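How I clean up secondhand play food (and the plate it gets served on)

Sat 25 January

I bought another bag of play food at the Morgan Street op shop last week, which makes it a proper habit now. My two are mad for running a cafe on the back verandah, and the cafe is always short of stock. The trouble with secondhand play food is that it comes home sticky. There's a particular greyish film that settles into anything with a bumpy surface, and if you hand it straight over it'll be in somebody's mouth inside a minute.

A few people have asked how I get it all clean without wrecking it, so I've written out what I do. It takes me one nap time, start to finish, plus drying.

What you'll need

A washing-up tub
Mild dishwashing liquid
An old soft toothbrush
A plain sponge
Bicarb soda
A couple of old towels
Cotton buds for the fiddly bits

Step 1: Sort before you wet anything

Tip the lot out and go through it by what it's made of. Hard plastic in one pile, foam in another, and anything with a paper label or a printed sleeve well away from the tub. I learned this one the hard way with a set of little Dritden grocery boxes that turned to porridge in my hands. Gorgeous things they were, too.

Plates and bowls can go with the hard plastic. If you can't tell whether a piece is foam or plastic, give it a gentle squeeze. Still not sure? Treat it as foam and go easy.

I like to work on our old timber table for this, scuffs and all, with a blue plate in the middle so small bits don't roll off onto the floor. Anything bumpy and green gets looked at closely, because the grime loves to hide in there.

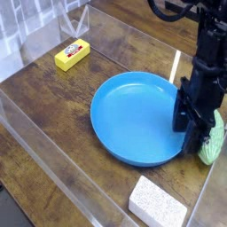

Step 2: Wash the hard plastic

Warm water, a small squirt of detergent, and let everything sit for 10 minutes. Don't use boiling water! I know it's tempting when something smells like the bottom of a handbag, but thin plastic goes wobbly and it never quite comes back.

Go over the smooth pieces with the sponge. For knobbly vegetables, use the toothbrush in little circles and follow the bumps along. You'll see the rinse water go a revolting colour and feel very pleased with yourself.

Check for a hole underneath or at the stalk end before you dunk anything hollow. If there's a hole, keep it out of the water and just wipe it over, otherwise it'll hold a spoonful of water in there for weeks (and then squirt it at you).

Step 3: Spot clean the foam

Foam doesn't want a bath. Wring your sponge out until it's barely damp, add the tiniest dab of detergent and pat at the marks. Rubbing lifts the coloured surface off, especially on older pieces. Then go over it again with clean water and press it between two towels.

Step 4: Deal with the labels

Anything with a label you'd like to keep gets a dry wipe and a cotton bud around the edges. If the corner's lifting, a smear of craft glue on a toothpick will hold it. Leave it under a book for the afternoon.

If you'd rather the label came off, rub in a little cooking oil, walk away and have a cuppa, then peel slowly. Wash off the oil when you're done or you'll have fluff stuck to it by dinner.

Step 5: Bring the plate back up

Play plates cop it worse than the food does. Ours get used for sand, for real sultanas, once for a snail. Mix bicarb with enough water to make a paste and rub it over with your fingers, paying attention to the corner where the base meets the rim, then rinse well. 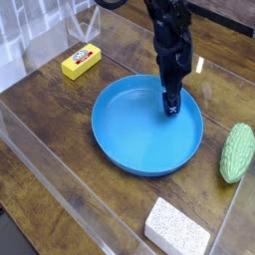
Texta is the other big one. Try the paste first, and if that doesn't shift it, a bit of plain white toothpaste sometimes will. Test underneath before you go at the top, as both can dull a glossy finish if you're heavy-handed. I've got one Nidberg saucer that's shiny on one side and matte on the other, and the kids think it's two different saucers.

Step 6: Dry it properly

Spread everything on a towel, not touching, somewhere with a breeze. I leave hard plastic overnight and foam for a full day, turning it over when I remember. Full sun is fine for an hour but it'll fade the colours if you forget about it.

Give each piece a sniff before it goes in the basket. If foam still smells musty, pop it in a paper bag with a spoonful of bicarb, shake it, and leave it a couple of days. Brush the powder off outside.

I do the whole cafe again in April, after the summer holidays have had their way with it. In between, the plates go through the sink with our own dishes and the vegetables take their chances.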